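WARANO NEIGHBOURHOOD HOUSE INCORPORATED

Minutes of the General Meeting

Held in the Treletti Room, Thursday, September 17, 2020

1. Opening and quorum

The Chair declared the meeting open at 7:04 pm and acknowledged the traditional custodians of the land. The Secretary confirmed that 19 members were present, in person or by telephone, and that a quorum had been reached. Apologies were received from two members and entered in the attendance book.

Members were reminded to keep to the marked seats and to leave by the side door.

2. Minutes of the previous meeting

The minutes of the April meeting had been sent out with the notice. One correction was requested: under item 5, "the back cupboard" should read "the hall cupboard". With that change the minutes were moved, seconded and accepted as a true record.

3. Matters arising

3.1 Hall cupboard. The lock has been replaced. Two keys are held at the office and one by the Chair.

3.2 Heater in the Treletti Room. The Baert unit was serviced in the winter break. A member reported that it still clicks when first switched on. The Secretary is to ring the service firm again.

3.3 Sign on Lutavby Street. No reply has come from the council. Carried forward.

4. Lost property and donated goods

4.1 The Secretary tabled a written report on lost property. The register now runs to entry 204. A large share of the entries date from before the rooms were closed in autumn, and very few owners have been in touch since reopening.

4.2 The report noted that bags and small personal articles make up most of what is handed in. These had been kept together in tubs under the office bench, where it was hard to find anything without tipping the whole lot out. It was proposed that goods be laid out on the long table, matched to the register, and then packed away by type.

4.3 Members discussed how charms and other small attachments should be treated. In the past they were put in a separate tin and lost their connection with the bag or case they came in with. The meeting agreed that anything found attached to a bag is to stay with it, and that anything found on its own is to be given its own register number and an envelope.

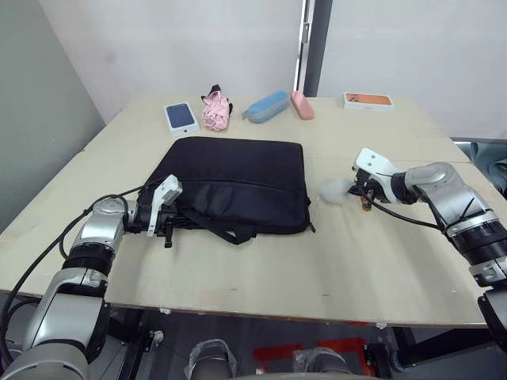

4.4 Laptop bags were considered next. The meeting agreed that every pocket is to be opened by two people together before a bag is shelved, and that any papers giving a name or telephone number are to be passed to the office the same day. Shoulder straps are to be folded over the bag and not wound around it, as wound straps have been catching on the shelf brackets. Bags are to be stored flat.

4.5 A member asked about phone boxes. It was agreed that a phone box is to be opened and its contents written in the register, including where the box is found to be empty. A box is not to be thrown out on the assumption that it has no value, as the label may help an owner prove a claim. Any telephone found is to be locked in the office drawer.

4.6 Pencil cases, glasses cases and umbrellas will each have a labelled tub. Umbrellas are to be opened and dried before they go in. The meeting heard that several had been put away damp last year and had to be discarded. There was some discussion of whether pencil cases might go straight to the homework club. The Chair ruled that they should be held for the full period like everything else.

4.7 Holding period. The Secretary proposed three months from the date of entry, with a notice on the front window for the last month. An amendment to extend this to six months for electrical goods was put and carried. The motion as amended was carried, with one member voting against and asking that this be recorded.

4.8 Unclaimed goods in fair condition will be offered to the opportunity shop. Goods in poor condition will be disposed of. No goods are to be taken home by members or helpers, whether or not the holding period has passed.

ACTION: Secretary to type up the new procedure and fix a copy inside the hall cupboard door.

5. Use of the long table

5.1 The craft group asked whether sorting would affect its Monday booking. The Chair advised that sorting will be done outside booked hours and that the table will be cleared and wiped down afterwards.

5.2 A member raised the condition of the tabletop and asked that hot cups not be placed directly on it. Cork mats are available in the kitchen, second drawer.

5.3 A request to move the table closer to the windows was not supported, as it would narrow the path to the side door.

6. Finance

6.1 The finance report was tabled and received. Room hire income remains well below the same period last year. The insurance renewal has been paid.

6.2 It was moved that up to $500 be set aside for storage tubs, shelf labels, envelopes and a second bound register. A member asked whether second-hand tubs would do. The mover agreed to look into it before buying new ones. Carried.

6.3 Reimbursement claims must be accompanied by a receipt. Two claims without receipts were returned to the members concerned.

7. Correspondence

In: letter from the Warano Playgroup asking to resume its bookings; colour brochure from a blinds supplier; notice of planned water works on Lutavby Street.

Out: reply to the Playgroup setting out current room limits; letter of thanks to the donor of the kitchen urn.

Correspondence was received and the outward letters endorsed.

8. General business

8.1 The kitchen roster has gaps for the coming month. Members able to help are asked to write their names on the sheet beside the fridge.

8.2 It was noted that the noticeboard is crowded with out-of-date flyers. The office will take down anything that has expired.

8.3 A member asked whether the spring morning tea would go ahead. The matter was deferred to the next meeting.

9. Next meeting and close

The next meeting will be held in the Treletti Room on a date to be advised by letter and on the front window. There being no further business, the Chair closed the meeting at 8:35 pm.

Confirmed as a true and correct record:

Chair ____________________

Secretary ____________________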